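第六章 工位自动化与岗位重构

6.1 问题的提出
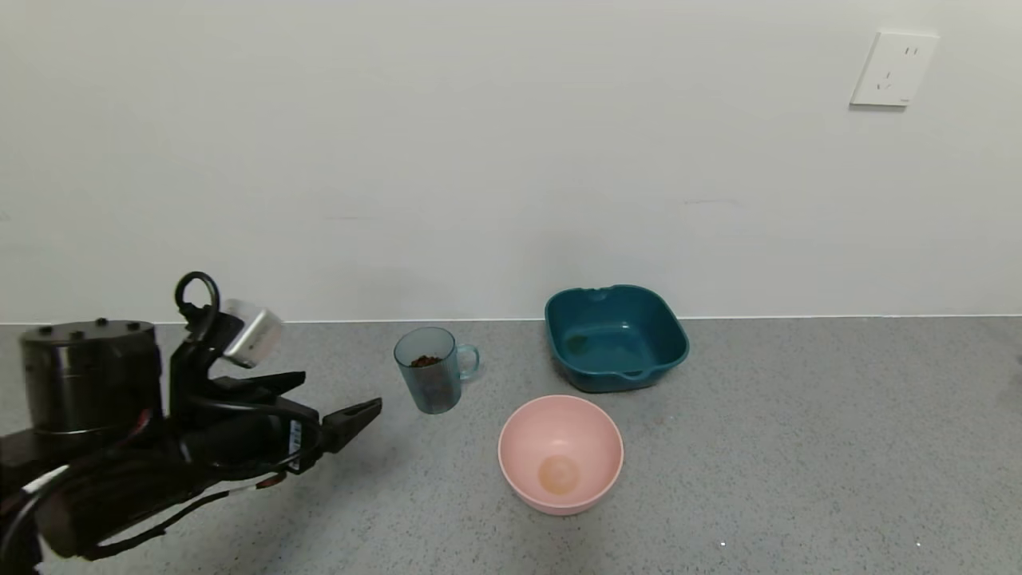

分装、倒料、转移容器一类的台面作业，动作简单，重复次数多，长期由人工完成。此类工位引入机械臂后，首先改变的是工作内容的构成，岗位数量的变化通常滞后出现。本章以Prutley公司配料车间为主要案例，讨论这一过程。

该车间改造前，每班由6名操作工完成2000次倒料。改造后，机械臂承担其中80%，其余为易结块或易粘壁的物料，仍由人工处理。每班保留2人在台面作业，另外4人转入备料、抽检和异常处置。车间主管埃韦拉尔多·门东萨（Everaldo Mendonça）在改造记录中指出，转岗人员的体力负荷下降，但等待报警期间须持续保持注意，疲劳的形式随之改变。

由此产生三个需要分别考察的问题。其一，任务如何在人与设备之间划分，划分依据是节拍、物料特性还是失误代价。其二，原有的手感经验，例如凭倾倒阻力判断颗粒是否受潮，如何转写为可检验的参数。其三，设备停机时由谁接管，接管者的熟练程度如何维持。

6.2节给出任务分解的方法，6.3节讨论技能转移与培训周期，6.4节比较Prutley与Jumska两处车间的班组编制。阅读本章前，应已掌握第四章所述的工时测定方法。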